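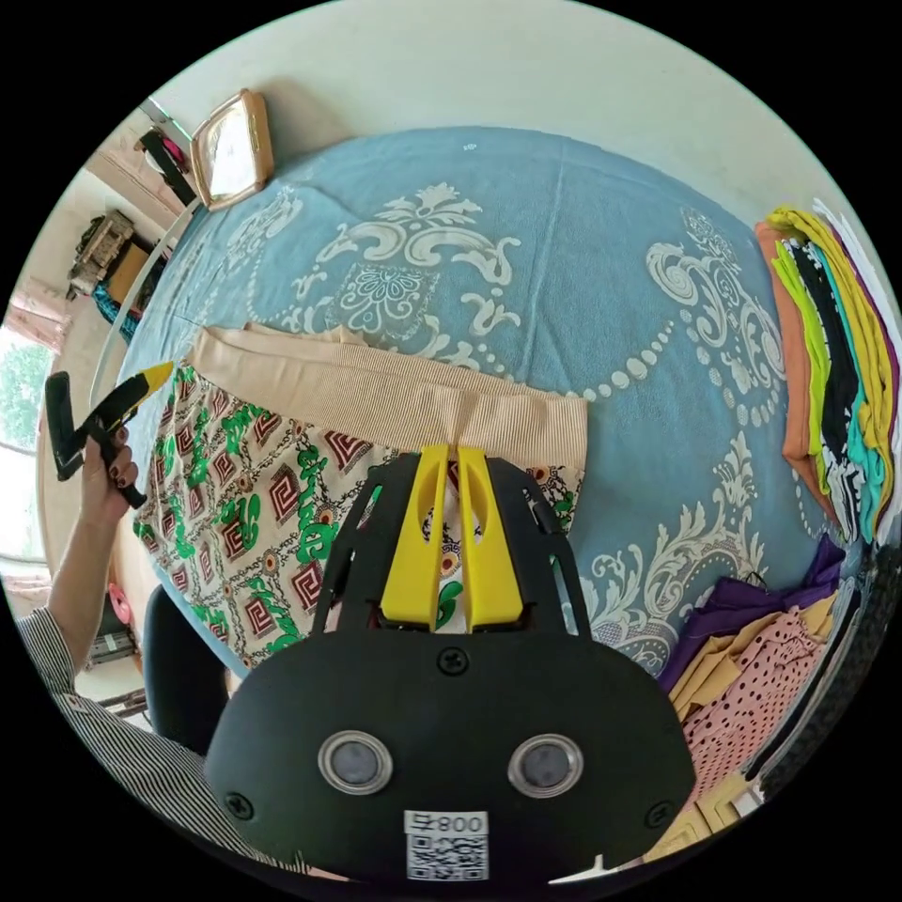
Shrinkage of the Neltance cotton, second round, entry of 2025-01-20. Same cloth as the November round, weight 113 grams per square meter as declared by the mill, not yet checked by us. The question is still whether the warp shrinkage reported by Kevser comes from the wash or from the way the cloth was relaxed before marking. A patterned fabric lying on a bed, like the one here, gives no baseline for this: the bed sets its own tension, and a pattern tempts people to use the repeat as a ruler. Ozan did exactly that in November. The repeat on a printed cloth follows the print table, and the print can sit slightly off grain, so a repeat measured along the design mixes warp and weft movement. All readings from now on are between sewn marks only.

Preparation. Specimens cut clear of the selvage, long side parallel to warp, corner notched at the upper left so orientation survives the machine. Edges overlocked with polyester thread. Umut wanted them left raw as in the old procedure, but fraying on the last set took out one of the outer marks and that specimen had to be dropped. Overlocking could stiffen the margin, so marks go well inside it. Gauge length 46 cm both ways, marked with a template and fine polyester thread, single stitch, not pulled tight. Ink marks stopped. They spread in the first wash and the reading then depends on who is holding the ruler.

Conditioning. Cloth laid out on the mesh rack overnight in the standard room. The recorder shows the room drifted humid after the door was propped for the delivery. Up to 17 minutes with the door open, going by the trace. It came back before the specimens were marked. I don't think it matters but am noting it in case the zero readings look long.

Wash. Ertürk machine, normal cotton program, ballast made up with plain cotton pieces to the usual load. Reference detergent from the opened drum. Yavuz says the drum should be stirred before each draw as the powder settles; done, and the label now says so. Softener drawer empty and rinsed. One thing to fix: the program sheet on the wall and the sheet in the binder disagree on the final spin. I followed the binder. Whoever did November did not write down which one they followed, and that is a possible explanation for the whole difference. Ask Kevser.

Drying. Half of the set flat on the mesh, half in the tumble dryer. The tumble half came out with the corners curled and needed smoothing by hand before conditioning again. Smoothing is the weak point of the method. Pressing outward from the middle stretches the weft by an amount that can be seen on the ruler if you are looking for it. Procedure for now: lift by two corners, lower onto the glass, remove creases by patting, no stroking. Zübeyde suggested the Kiltirine glass plate on top to flatten without sliding. Tried on a spare piece and it works, provided the plate is lowered straight down.

Results so far. Flat-dried set is inside the 2 percent limit in both directions. Tumble-dried set is over the limit in warp and inside it in weft. Spread within the tumble set is larger than I would like. Two of the specimens came from next to each other on the roll and still differ by more than the flat set does as a whole, so roll position alone won't account for it. Overloading of the dryer is the next thing to rule out. The lint screen had been cleaned before the run, the exhaust duct had not been looked at.

Vallemska have asked for one shrinkage figure for their care label. I would not give them one yet. The two drying methods disagree, and an average of them describes no method that a customer would use. Proposed answer: report both, state the drying method next to each, and say that the tumble figure is under repeat. Zübeyde to decide on the wording.

To do. Weigh the cut circles and check the mill's declared weight. Agree on the spin and throw away whichever sheet is wrong. Repeat the tumble set with a smaller load and fresh specimens. Yavuz to look at the duct. Washed pieces are in the gray tray under the rack, notched corner up, please leave them unfolded.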